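News & Media > Press Releases > Community

We use cookies to remember your preferences and to see which pages our visitors enjoy. By continuing to browse you agree to our cookie notice. Accept | Manage settings

FOR IMMEDIATE RELEASE

Fodska Opens Its Summer Water Benches, With a Place to Sit and a Bottle for Anyone Who Wants One

CÁCERES, 23 Jun 2024 – Fodska, the neighborhood hospitality company, is very happy to announce that its Summer Water Benches are open again for the hot months, with bottled water set out free of charge for walkers, delivery riders, grandparents on their way home from the market and anybody else who feels the heat and would like a drink.

Those who visited us last year will remember how simple the idea is. A shop, a clinic waiting room or a library hallway gives up a little stretch of wall, and Fodska looks after the water. People come in, take a bottle, sit a while if they like, and go on with their day. Last summer our benches gave out 1,047 bottles, and we were so touched by the notes people left us (one was written on the back of a bus ticket, and we still have it!) that we began planning this season well before the spring was over.

This year there will be 29 host locations across the city, and we have 1,191 bottles set aside for the opening weeks. The water comes in shrink-wrapped multipacks, which are kept against the wall so that there is room in front for single bottles. Each one has a white screw cap and a white label with red on it, easy to spot from the doorway when you are warm and in a hurry.

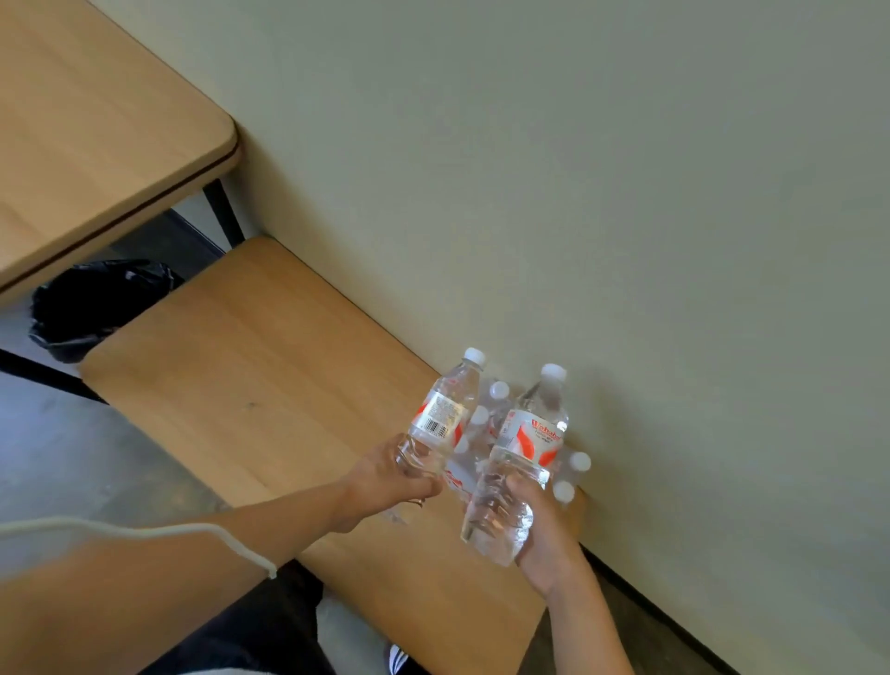

How the Benches Are Stocked

Our partner Skosska, which handles storage and delivery, will visit every host location in the morning and again in the late afternoon. The packs are carried in whole and opened at the bench, and single bottles are taken out as they are needed, so that the rest stay together under their wrap and don't roll off when somebody sets down a shopping bag. It is a small thing, but our hosts asked for it after last year, and we do like to listen to our hosts.

We have also written a short set of bench habits, which will be posted at each location:

- Set the pack lengthwise, with its long side against the wall.
- Steady the pack with one hand while you take a bottle with the other.
- Check the cap and the label before you set a bottle out. A bottle with a broken seal goes back with the Skosska driver.
- Keep the water out of direct sun, even if that means moving the bench.
- Put loose film in the recycling bag right away.

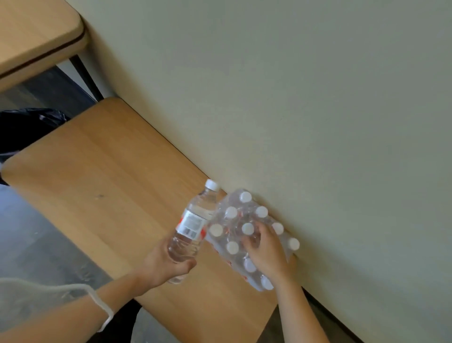
Where to Find Us

The benches are open during the normal hours of each host location through the end of September. A printed list is available at the front counter of any Fodska location, and hosts will have a blue card in the window. Please take one bottle at a time, and come back for another if you need it. Empty bottles can be dropped in the bins provided by Jetemeck, our recycling partner, which will collect from all of the benches through the season.

We still have room for 4 more hosts this summer, and would especially love to hear from businesses near the bus station. All you need is an indoor wall in the shade, a sturdy surface that can hold a full pack, and a door that stays unlocked during the day. There is no fee to take part.

About Fodska

Fodska runs small waiting areas and rest corners for shops, clinics and public buildings in and near Cáceres.

Media and host inquiries: please use the contact form on our website and choose "Water Benches" from the menu.

3 Comments

plazawalker
So glad this is back. Is the bakery taking part again? I stopped there nearly every day last July.

M. on the hill
Lovely idea but please think about a big refillable jug too, for those of us who carry our own bottle.

Fodska Team
Thank you both! The bakery is on the list again. We are looking into jugs for two of the larger locations and will post here when we know more.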